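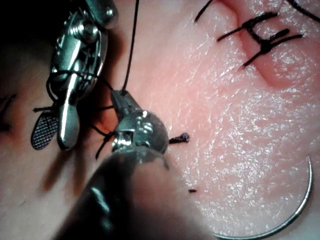 Black suture thread on a synthetic skin pad.

A month on the 41 bus

So I sold my car in May. I'd been threatening to do it ever since the transmission started making that noise (some of you have heard that noise, and Rachid Naciri once came out to the parking lot to ask if I was okay), and when my neighbor's nephew offered me cash for it I said yes before I could think too hard. Which meant that the very next morning I had to find out how a person gets from Telilville to Grirnon without one.

The answer is the 41. It leaves from in front of the old shoe store, it costs $2 if you have the card and more if you don't, and it goes everywhere. I mean everywhere! There are 37 stops between my corner and ours. The first week I sat there with my bag on my lap watching us pull over for what felt like every mailbox in the county, and I was pretty sure I'd made a terrible mistake.

By the second week I had figured out a few things. The 6:10 is a much better bus than the 6:40. They run the same route, but the 6:40 picks up the high school crowd by the river and you will stand the whole way with a trombone case in your hip. Sit on the left going in, or the sun gets you right in the eyes once you pass the Jamimberg turn. And if you get off one stop early, by the bakery, you can buy a cheese roll while it's still warm and walk the rest.

The driver on the early bus doesn't say much, but she waits. I came around the corner one morning with wet hair and one arm in my coat, waving like I was landing a plane, and she just sat there with the doors open till I got on. I've thought about getting her a card. Is that strange? Somebody tell me if that's strange.

What I didn't expect was how much reading I'd get done. I've finished four library books, which is more than I managed all last year, and I'm halfway through a big fat one about a lighthouse family that my sister has been pushing on me since Christmas. There's a man who gets on near the feed store who reads paperback westerns, and now we hold up our covers to each other when he goes by. We have never spoken. It's one of my favorite parts of the day.

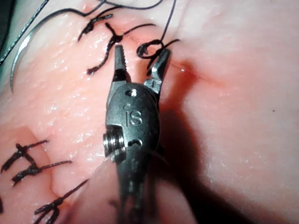 It isn't all roses. The ride home is slower, and the shelter on our side of the road has no bench and a roof that leaks right where you'd want to stand. I missed the last bus once, after a late evening, and Anas Kabbaj drove me all the way home and wouldn't take gas money - thank you again, Anas, and I still have your umbrella. Groceries take planning too. I used to do one giant shop on the way home, and now I do three little ones with a backpack. I eat more carrots than I used to and a lot less ice cream, mostly on account of it being a long ride in warm weather.

A few people have asked me what I'm saving. I haven't sat down and done it properly, but I'm not paying for gas, insurance or parking, and I'm not lying awake over that transmission. The bus card comes out of my pay now. If you didn't know you could do that, ask at the front office and they'll give you the form. It's one page and you need your badge number.

There's some talk of an express starting in the fall that would skip the river stops and get here from Telilville in 30 minutes. I'd love it, though I'd miss the bakery. The bus people are taking comments on the new schedule, and the cards are in a box by the coffee machine. Please fill one out even if you only ride when it snows. If you're coming from the Salem side, write that down, because right now you folks have to change at Jamimberg and stand there in the wind, and they ought to hear about it.

And if anyone wants to try the 6:10 with me, I'm in the third row on the left. I'll save you a seat. Bring your own book, though, I'm not much for talking before the bakery.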